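Reading time: 2 min

Percussion rig for touring show, contact mics or triggers?

pvc_tenor
We are rebuilding the tube instruments for a physical theater piece that opens in June. Two racks of capped plastic pipe, struck with foam paddles. The old setup used one condenser per rack and fed back whenever the monitors came up. The room at Andlow seats 2,000, so acoustic level alone won't carry. I'm deciding between contact mics on each pipe and drum triggers firing samples. Opinions wanted from people who have toured either.

Skanolik
Triggers. Set the threshold high and a retrigger time long enough to ignore the paddle bounce, then forget about it. Contact mics on pipe give you the wall of the pipe and very little of the air column.

jintana_s
Disagree. The audience can see the paddle hit the tube. If the sample doesn't follow the hit they notice inside a minute. Chanida Bunnag mixed our last run with small omnis clipped inside the open ends, high-passed at 200 Hz on the upper rack only, and had plenty of gain before feedback.

Skanolik
Omnis inside the tube will overload on a hard hit. What was the max SPL on those?

jintana_s
High enough. She padded them at the stage box. I don't have the model in front of me and won't guess.

pvc_tenor
Pad is fine, we have that. The bigger worry is cabling. The racks roll on during a blackout and the performers step over the loom.

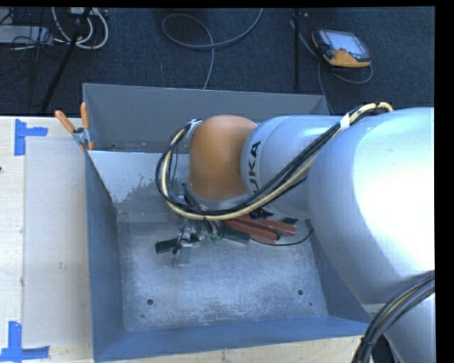

KUKA arm with its cable bundle, over a metal bin

kaewmanee_foh
One multicore per rack, with a locking connector at the base. Leave slack at the caster end and strain relief on both sides of the connector. Run it upstage so the performers cross it once. We used a Pernix stage box screwed to the lower rail and the local crew patched it without asking questions.

Skanolik
Or go wireless from the rack and have no loom at all.

kaewmanee_foh
With how many channels? Every pack needs a battery check before each show. I'd take the cable.

pvc_tenor
Cable, then. I'll try the omnis on the low rack at Friday's tech and keep triggers on the high one as a fallback. Jintana, was the high-pass on the channel or on the group?

jintana_s
Channel. The group had compression only, 2:1, slow attack. Signing it with my full name so you can find me on the crew list: Jintana Sriwong.

Skanolik
Post the recordings from both racks. I still expect the low one to clip.

Contact the moderators | Copyright the forum and its posters | Back to top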